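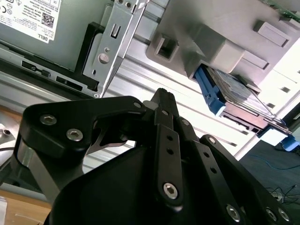 Wrist camera view, gripper at the open Dell chassis with a drive in its blue caddy.

Skernden Drive Handling Set

README, version 2
Last edited 21/09/2021
Maintained by Min-kyu Gil and Su-bin Bae

What this is

A set of teleoperated demonstrations of a robot arm working on hard drives in blue plastic caddies inside an opened Dell computer. It was collected to train and test imitation policies for the Skernden project, where we want one arm to handle drives in used office and server equipment before it goes to recycling. The set holds 1,459 episodes. Our target was 2,000, and the remainder is planned for November.

Each episode is one attempt at one task, from the arm leaving its rest pose to the operator pressing the end pedal. Failed attempts are kept and labelled. Please don't filter them out without reading the notes on outcome labels further down.

Tasks

pull: grip the caddy and draw the drive clear of its slot
seat: push a partly inserted caddy home
touch: bring one fingertip to the caddy latch and hold it there

The touch task was added late, after our first policies kept arriving beside the latch and closing on nothing. It has fewer episodes than the other two. If you train on all three together, weight it up or it gets ignored.

How it was collected

Two operators drove the arm with a Tolletti hand controller while watching the wrist camera feed on a monitor. They were asked to work at a comfortable speed and to avoid stopping in mid-air to think. Pauses still turn up, mostly in seat episodes where the caddy rail has to be lined up by eye.

The chassis was moved between blocks of 20 episodes. We changed its tilt and which way it faced, and marked the new pose in the block log. Within a block it stays where it was put unless the gripper pushes it. When that happened the operator carried on, and the episode has bumped set to true. 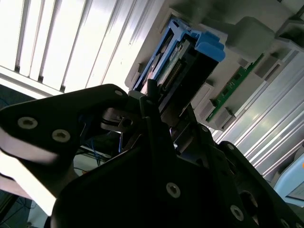

Lighting was left alone. Sessions ran at different times of day with whatever light came through the blinds, so exposure varies a lot between blocks and bright areas are often blown out. We decided against correcting this in the released video. A brightness value per frame is stored in the metadata if you want to sort or split on it.

What is in each episode

wrist video, colour
joint positions and velocities
finger positions and motor current
controller input as sent, before smoothing
task name, operator code, block number
outcome label and bumped flag

All streams share one clock. Video frames carry the capture time and not the time they were written to disk, which was wrong in version 1. If you have version 1, throw it away.

Outcome labels

success: the task was finished by the rule for that task
partial: the caddy moved but did not reach the end position
fail: no useful movement, or the operator gave up

Labels were entered by the operator straight after each attempt, then checked from the video by the other operator. Where the two disagreed we kept the second label and stored the first as label_initial. Most of the disagreements are between partial and success on the seat task, because the last bit of travel is hard to judge from the wrist view.

Known problems

The gripper hides a good part of the picture in many poses, and the contact point can be out of sight at the moment it matters. Motor current is the better signal there.

Loose cables show up in the background of some episodes. They are not part of any task and are not annotated.

Metal surfaces in the chassis throw glare at certain tilts. Depth estimated from these frames is poor and we don't supply any.

There is one style of caddy and one make of gripper in the whole set. A model trained on this alone should not be expected to cope with another manufacturer's trays. We tried a Gritamell tray as a quick check and got nowhere.

Splits

Train, validation and test are divided by block, so no chassis pose is shared across splits. Keep it that way if you make your own. A random split by episode gives scores that look much better than they should.

Use and contact

Free for research and teaching. For commercial use, write to the Cheon lab office first. Report broken files to Su-bin Bae with the block number and episode number. Questions about labels or the controller data go to Min-kyu Gil.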